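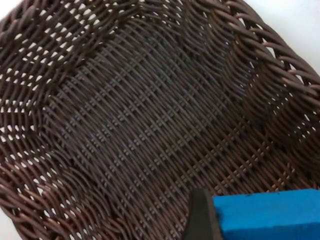 Handout 2: Do memory courses work?
Everyday Psychology, evening class
Tutor: Upendo Mohamedi

Please read this before the session and bring the Farum leaflet with you. If you lost yours there are spare copies in the tray by the door.

1. The claim

The leaflet says that people who took the Climine course "improved their memory by up to 36 per cent". I would like you to spend some time being annoyed by that sentence. "Up to" covers everything below it, including nothing at all. One person in the whole study could have reached the top figure while the rest stayed exactly where they were, and the sentence would still be true. "Memory" is just as slippery. Memory for what? Faces, shopping, a conversation from last winter, the way to your aunt's house? Psychologists have tests for all of these and people who do well on one can be hopeless at another.

Then there is "improved". Improved compared with when, and compared with whom? Keep those two questions in your head for the rest of the evening.

2. Who was counted

The report behind the leaflet (the Katby report, long version, in the class folder) says that 675 people signed up and 613 finished. As drop-out goes this isn't bad, and I have seen far worse described as "excellent retention". But ask yourself who leaves a memory course halfway. Some people move house or get bored. Others leave when they feel they are getting nowhere, and once they have gone, their poor scores go with them. The report gives the average for finishers only. It says nothing on how the leavers did at the start, although somebody must have had those scores.

There was also no proper comparison group. A few people on the waiting list were tested once, in September, and never again. You can't measure change with one test.

3. Practice on the test

Anyone who takes the same test a second time tends to do better. They know what is coming, they are less nervous, and they may remember some of the answers. The Katby report used the same word list before and after the course. Not a similar list, the same one. I read that page several times hoping I had got it wrong.

The cure is dull and well known: write two lists of equal difficulty, give half the people list A first and the other half list B first, and swap. It costs an afternoon of somebody's time. When a study skips a step this cheap, I start to trust the expensive parts less as well.

4. Near and far
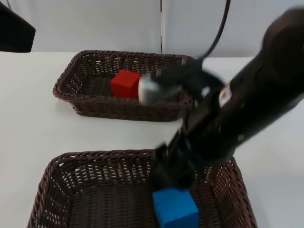

Psychologists use the word "transfer" for getting better at one thing by practising another. Near transfer means the two things are much alike. Far transfer means they aren't, and it is what every seller of memory courses is really promising. Suppose your training is to remember where objects were put: a ring in a jewellery box, say, then a spoon in a drawer, then a key under a cup, and so on for half an hour a night. You will very likely get better at remembering where objects were put. You may even get better at it with new objects, which is near transfer and quite respectable. Will you now remember your neighbour's name? I know of no good reason to expect so, and the Katby report doesn't offer one. It asks people whether they "feel more confident in daily life", prints a cheerful bar chart and moves on.

Feeling more confident is worth something. It is a separate thing from remembering more, and it may even work against you if you stop writing things down.

5. The Nyamweya reply

Nyamweya is a small newsletter for adult education tutors, and it printed a defence of the course. The argument goes like this: older learners enjoy it, it gets them out of the house, and critics are being mean. I have some sympathy with the first two points. I would happily pay to sit in a warm room with pleasant people and be asked about word lists. But then sell it as a pleasant evening. The reply doesn't touch the repeated list or the missing comparison group, and it quotes the leaflet's top figure again without the "up to", so the claim has grown on its way round.

Watch for this in general. A hedge is usually the first thing to drop off when a claim is passed on.

6. What I do accept

Spacing your practice out helps. Testing yourself helps more than reading the page again. Both have been checked many times by people with nothing to sell, and both are free. Rhymes and mental pictures help with lists, if lists are your trouble. None of this needs a folder with a logo on it.

7. For next time

Find one advert that promises to make you better at something. Copy out the exact words, including the small print. Then write around half a page on these:

Who was left out of the figures?
What were they compared with?
Was the test the same as the training?
What would you need to see before you spent your own money?

Please don't choose face cream. We did face cream last year and it was too easy.

Reading: Katby report, the section called Methods, then the appendix. Skip the foreword.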